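随笔 > 日记 > 家里的事

十一月，夜里

洗完澡坐下来已经十一点多了，头发还是湿的，本来打算写三行就睡。可是今天心情实在不错，泡了一杯淡淡的大麦茶，想着还是慢慢写吧，反正明天不用早起。

早上是被楼下卸货的声音吵醒的，不知道谁家在搬东西，铁皮门咣当咣当响了好一阵。我躺着听，听着听着就想起来自己的事：那张木桌子搬进来快一个月了，我到现在还没有认真地把它用起来。不是没用过，饭也在上面吃了，信也在上面拆了，有一回还在上面揉过面（撒得到处都是面粉，拼缝里的粉我用旧牙刷刷了半天），但总觉得它还像一件寄放在这里的东西，四面都生生的，跟屋子还不熟。于是一边刷牙一边就决定了，今天哪儿也不去，就在家里弄桌子。

说起来买这张桌子也是犹豫了很久。最早看中的是 Lo Presti 橱窗里那张，深色的，桌腿带一点弧度，好看是真好看，我每次路过都要站一会儿，站得店员都认得我了，隔着玻璃跟我点头。可是那张桌子太像别人家的桌子了，我想象了一下自己在上面剥毛豆的样子，怎么都不对劲。后来去 Nurkley 的仓库陪表姐挑椅子，她挑椅子的工夫我就乱转，转到最里面，看见它靠墙放着，浅浅的木色，一条一条窄木条错开来拼的，有的偏米色，有的带一点桃子那种粉，有的是浅褐色，中间夹着几道深一点的木纹，横着走过去，像水退了以后沙滩上留下来的印子。我伸手摸了一把，就没再看别的。标价2823，不还价。我回家想了一夜，第二天一早打电话过去，生怕让人买走了，结果人家说那张桌子在那儿放了大半年了，不着急不着急。

表姐到现在还笑我，说陪人买椅子的买了桌子，买椅子的空着手回来。

扯远了。先说上午。吃过早饭我先给桌子上油。油是早就买好的，Surkska 的木蜡油，装在一个小铁罐子里，盖子紧得要命，我用勺子柄撬，撬弯了一把勺子，最后还是拿热毛巾捂了一会儿才拧开。一股味道出来，有点像小时候外公家的工具房，油布、木屑，还有一点点橙子皮。我站在那儿闻了好一会儿。外公的工具房在院子最里头，门上挂着一把从来不锁的锁，我小时候最爱坐在门槛上看他刨木头，刨花卷卷地落下来，我捡起来套在手指上当戒指，一只手能套满，跑去给外婆看，外婆就说，哎哟，嫁妆都齐了。

上油其实没有什么讲究，顺着木纹走，薄薄地抹，抹完等一等，再拿干净布擦一遍。我用的布是一件旧汗衫剪的，洗得软塌塌的，正合适。只是我性子急，第一块地方抹厚了，擦来擦去总是粘手，后来才学乖，手指上蘸一点点就够抹好大一片。擦到后来胳膊酸得抬不起来，可是看着那些颜色一条一条地深下去、亮起来，桃粉色的那几条尤其好看，又舍不得停。收音机里在放一个讲腌菜的节目，主持人说腌萝卜要放糖，嘉宾说万万不能放糖，两个人客客气气地争了半个钟头，我听得比擦桌子还起劲。妈妈腌萝卜是放糖的，而且放很多，我站主持人那边。

中午随便煮了碗面，站在灶台边上吃的，桌子在晾着嘛。面里卧了个蛋，蛋黄煮老了。吃完困得不行，在沙发上眯了一下，说是眯一下，醒过来两点都过了，脸上压出一道靠垫的印子，到傍晚还没消。

下午 Fiifi Sarpong 来还书。书是夏天借走的，讲香料贸易的那本，厚得可以垫锅，他说看完了，我翻了一下，书签还夹在不到一半的地方。我没说破，给他倒了茶。他进门第一件事就是去摸桌面，我喊住他，说刚上过油，他把手缩回去，过了两分钟又忍不住摸了一下，说，已经干了呀。真的已经干了。他这个人就是这样，什么都要上手，去年在我这里把刚出炉的饼干捏碎了一块，说想看看里面酥不酥。

我们坐着说了一会儿话。他说他母亲寄了一箱东西来，光运费就花了不少，打开一看，一大半是他小时候的衣服，叠得整整齐齐的，还有他上学时候的作业本。他说不知道拿这些东西怎么办，扔是肯定不能扔的，留着呢，他那间屋子连自己都快放不下了。我说那就挑一件挂起来，别的收着。他想了想，说有一件黄色的小雨衣，可以挂在门后头。我说好呀，我想看。他笑了，说挂好了叫我去吃饭，他做花生汤。他的花生汤我是惦记的，上回吃还是春天，辣得我一边流眼泪一边添了第二碗。

他走了以后天还亮着，我就开始弄我心里真正想弄的那部分，就是那些黑色的家什和那个浅绿色的小架子。

小架子是上个月买的，金属的，上面一层是网孔，边上有一圈实的边，腿细细的，绿是那种很淡很淡的绿，像没长开的豌豆。买的时候图的是它的颜色，花了不到100块，拎回来的路上还挺得意，到家以后才发现根本不知道该放在哪儿。浴室放过，显得浴室更挤；窗台放过，开窗就得挪开它；书桌上也放过几天，上面堆了一摞单子，越堆越高，有天晚上哗啦一下全滑下来，把我吓得不轻。今天忽然想到，就让它站在木桌子上好了，站在一角，当它是半层楼。浅木色配浅绿色，远远看着干干净净的，像春天的颜色，虽然外头都十一月了。 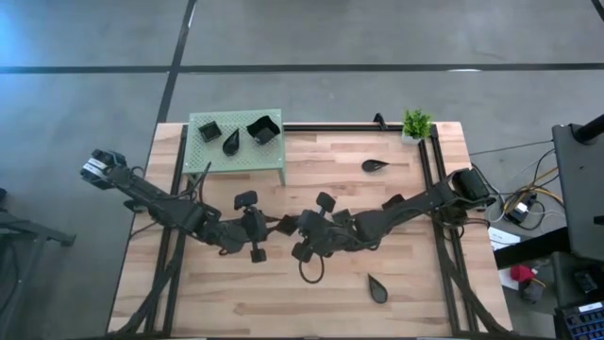
黑颜色的东西我从前是不大买的。妈妈不喜欢，她说碗碟要白的，饭菜盛在里面才看得清楚，颜色太重，吃着心里闷。所以我们家从小到大都是白瓷碗，碗底印一圈蓝的，打碎了就去买一只一样的补上，补来补去，整个碗柜里的蓝圈圈深深浅浅，没有哪两只是真正一样的。我搬出来自己住以后头几年也是这么过的，白碗白盘子，连牙刷杯都是白的。后来有一回在朋友家看见她桌上放着一只黑的碗，边沿起起伏伏的，有棱有角，里面就搁了两个柿子，哎呀，那个柿子红得呀！我回来的路上一直在想那两个柿子。从那以后就一件一件地往家里带黑的东西了。

方的小碟子我最喜欢，小，什么都不抢，往哪儿一搁都好。我试过把它摆得端端正正，跟架子的边对齐，退后两步一看，太规矩了，像等着人检查似的，又走过去用一根手指轻轻拨一下，让它斜一点，就活了。碗呢，个头大，边沿的起伏又那么多，放在前面总觉得挡着别的，往后面那个角上靠一靠倒好，稳稳当当的。最费心思的是那几件水滴形的，一头圆，一头尖，尖头朝哪边，整张桌子的样子就跟着变。都朝一个方向吧，像一群鱼赶着去上班；头对着头吧，又像在开会。我来来回回地挪，有的上了架子，有的留在木头上，留在木头上的就让它们各朝各的方向，谁也不看谁，倒比排成一排亲热些。

水滴形的这几件是在 Zindico 买的，当时是搬仓清货，人多得不得了，我前面一位老太太抱着一个比她脑袋还大的花盆，排了半天的队也不肯放下来，我说我帮您拿一会儿，她看看我，摇摇头，抱得更紧了。我能理解，我手里攥着我那几件东西也是一样的心情。结账的时候收银的小姑娘问我，姐，这个你拿来放什么呀？我说还没想好。她很认真地替我想了一下，说可以放耳环。后面的人就开始咳嗽了。

到今天我也还是没有完全想好。耳环我一共就没几副，常戴的就是那副小珍珠的，放在床头够用了。妈妈电话里听我说了，说那你放话梅核嘛。我笑得不行，她还接着说，你从小吃话梅就到处乱放核，沙发缝里、书里、你爸的皮鞋里，有一年大扫除，扫出来小半碗。我说哪有那么多，她说有的有的，你爸可以作证。爸爸在旁边喊，作证作证！也不知道他听清楚是什么事没有。

跟他们打电话打到天黑。妈妈又问我那张桌子到底花了多少钱，我之前一直含含糊糊地说两千多，她大概以为是2000出一点头，今天我老实说了，电话那边静了一下，然后她说，嗯，木头的嘛，用得久。我心里一下子就松了，早知道早说了，憋了快一个月。她又交代了好多，热锅不要直接往上面放，水洒了要赶紧擦，夏天不要让太阳老晒着一个地方，说到最后成了我小时候在外婆家的饭桌上用圆规刻字的事。那个字还在呢，她说，前几天回去看，你外婆拿一块桌布盖着，底下还在。刻的是个“早”字，学鲁迅先生，刻歪了，下面那一竖拐到边上去了，像个没站稳的人。

挂了电话我在桌子旁边坐了一会儿，没有开大灯，就开了墙角那一盏。灯光底下木头的颜色又跟白天不一样，黄一些，厚一些，拼缝都看不大清楚了，用手摸还能摸出一点点来。绿架子的影子落在桌面上，网孔的影子密密的，我把手伸到底下去，手背上就全是细点子。玩了好一会儿，像个小孩。

晚饭吃得很简单，中午剩的面汤，加了一把青菜，切了几片香肠。本来想正式地在新上过油的桌子上吃一顿像样的，还翻出了那块亚麻餐垫，铺上去看了看，又收起来了，舍不得把木头盖住。最后就这么端着碗坐在桌角吃的，碗底下垫了一本过期的杂志。吃着吃着想到柿子，明天去市场看看还有没有，要那种硬一点的，扁的，买两个搁在黑碗里，放软了再吃。从前总是买回来当天就吃光，根本等不到好看的时候。

还有一件事要记一下，免得忘了。桌子靠窗那条腿底下好像有一点不平，按住那一头会轻轻地晃一下，白天擦油的时候就感觉到了。我折了一张纸片垫上，好一些，但是一拖地纸片就要跑。Fiifi 说他有那种圆的小毡垫，买家具送的，一整张都没用过，下次带给我。他记性不大好，我得提醒他。也许我自己去五金店看看，顺便把厨房抽屉那颗老是掉的螺丝也配了，那颗螺丝我放在一个信封里，信封放在……放在哪里来着，刚才还看见的。

地上也滴了两滴油，灰地面上看得很清楚，趴着擦了半天。趴在那儿的时候抬头看了一眼桌子底下，从来没有从这个角度看过自己的桌子。底下没有上油，颜色比面上淡，有个地方用铅笔写了一串很小的数字，还有一个勾，大概是做桌子的人写的，量尺寸用的吧，也可能是编号。我没有擦掉它。外公也爱在木头背面写字，写尺寸，有时候也写天气。家里那只小板凳翻过来，底下写着“有雨，收工早”，我小时候认字，最先认会的就有这个“雨”字，他拿粗铅笔写的，四个点都特别用力。

下回跟妈妈打电话要问问，那只板凳还在不在。要是外婆那边用不着了，我想搬过来，放在桌子旁边，换鞋也行，坐着择菜也行。路是远了点，带回来得坐一趟长途车，抱着上车也不怕，那位老太太抱花盆都能抱那么久呢。

茶凉了，头发也差不多干了。手指缝里还有一点木蜡油的味道，洗了两遍都没洗掉，倒不难闻。勺子明天再想办法掰直，掰不直就留着撬盖子用。先睡了。

最近的日记
· 表姐终于买到椅子了
· 窗台上的薄荷又长回来一点
· 给厨房抽屉换纸
· 下雨，借出去的书和没借出去的书
· 妈妈寄来的腌萝卜（放糖的）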